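The Wardrobe at Rakel Street

My sister rang at nine in the morning to say she was coming to stay, and by ten I had every piece of clothing I own on the bed. That is how I deal with family news. Some people bake.

I had been living in the apartment since December with my things in suitcases, telling everybody I was still settling in. The wardrobe came with the place. Wiremu Katene, my landlord, told me his mother bought it from a shop called Higuchi that burned down twice, and that if I ever scratched it she would know, wherever she was. So I had been a bit scared of it, to tell you the truth, and mostly kept my boots in there.

But my sister opens doors. She opened the oven at our cousin's wedding! If she found an empty wardrobe she'd call Mom before she had her coat off, and Mom would decide I was about to move again, and the whole thing would start over. So — hangers. I had a bag of them from every place I ever lived, green and pink and purple and one nasty wire one from the dry cleaner, and I got going with the polo shirts.

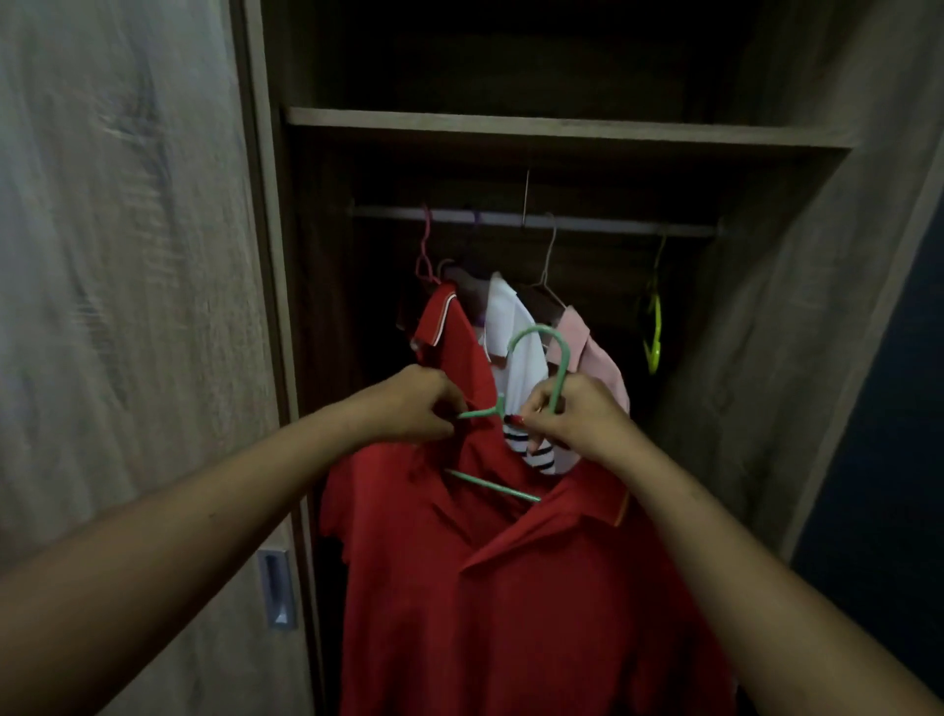
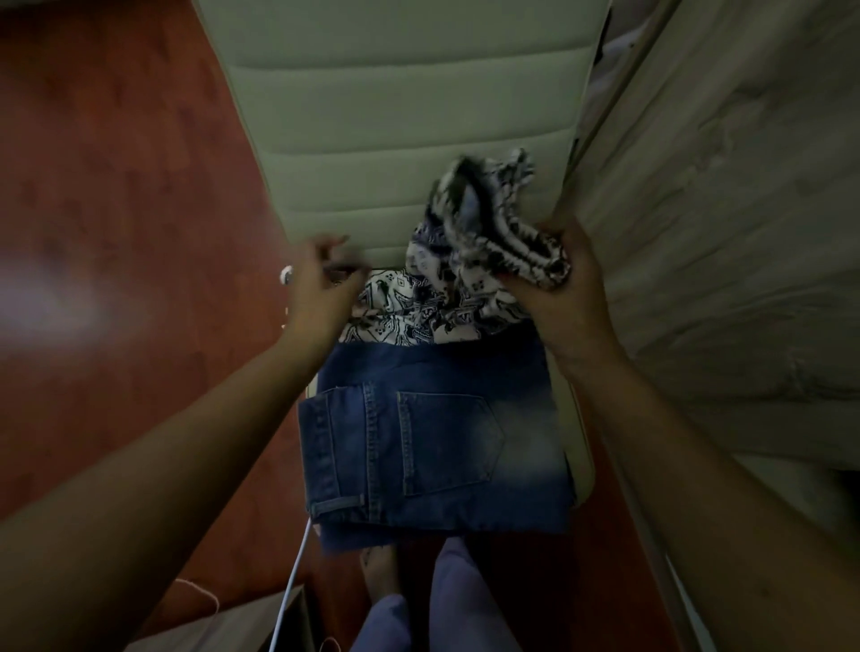
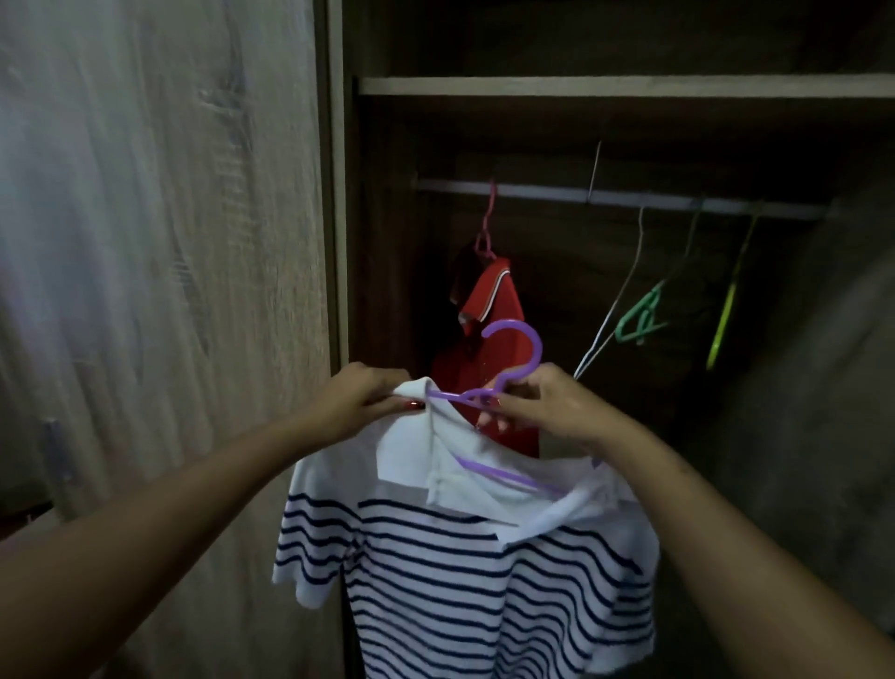 Red Shirts

The red ones are from Esetti, where I sold garden furniture for 3 summers and was, I think, happy. You had to wear the shirt buttoned to the top. Mine never smelled of anything but sunscreen and the rubber from the chair feet, and when I put my face in one that morning it still did, a little, or I wanted it to.

I hadn't worn them since I left. I hadn't thrown them out either, and I'd carried them through two moves and up four flights of stairs, so what was I going to do, put them in a box? They went on the rod with everything else.

The jeans stayed out on the chair because I was going to wear them to the station. I changed my mind about that later and wore the gray skirt, and then my sister's train was late and I was cold the entire time.

She came in with one bag and a plant. She kissed me, put the plant in the sink, walked straight through to the bedroom and pulled the wardrobe open with both hands, like somebody on a game show.

I waited in the doorway. She pushed the hangers along with one finger, one at a time, the way Mom does in stores.

"You kept the Esetti shirts," she said.

"They're good shirts."

"They're terrible shirts." She took one down, hanger and all, and held it up against herself in front of the window. It came almost to her knees, she has always been so small. "Can I sleep in this?"

I said she could, and she said she'd only brought clothes for two days but she might stay a week, if that was all right, and would I please not tell Mom yet.

I went to see what the plant was.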